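3.2 Flooring and reported footstep noise

Residents in the Boro buildings were asked to keep a noise diary through April. Each entry gave the time of day, the room the resident was in, and a short note on what was heard. We received 2705 entries from 101 households. Entries with no room given were dropped, and so were entries about street noise, which left 1049 for this part of the study.

Footsteps were the most common complaint in all three buildings. They were reported most often in the evening, between dinner and bedtime, and most often from living rooms. Residents living under a tiled apartment used words such as "sharp" and "clicking." Those living under carpet wrote "thud" or "bump" and tended to mention children running.
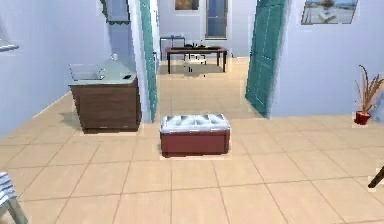 Figure 4. Living area with tiled floor and an open doorway to the next room.

The layout of the rooms also played a part. Where a hard floor ran from one room into the next without a break, people below often described hearing someone walk the whole length of the apartment. This pattern was clearest in the Gentile building, where most of the doorways between rooms have no raised sill. In the Gronon building the hallways are carpeted, and the diaries more often mention noise that stops and starts.

D'Amico's earlier interviews in the Bimell apartments found that people were more patient with noise when they knew the neighbor above them. Our diaries did not ask about this directly, but several residents brought it up on their own. One wrote that the noise upstairs "got quieter" after the two families met, though neither had changed anything in the home. We return to this point in Section 5, where the diary entries are compared with the sound level readings.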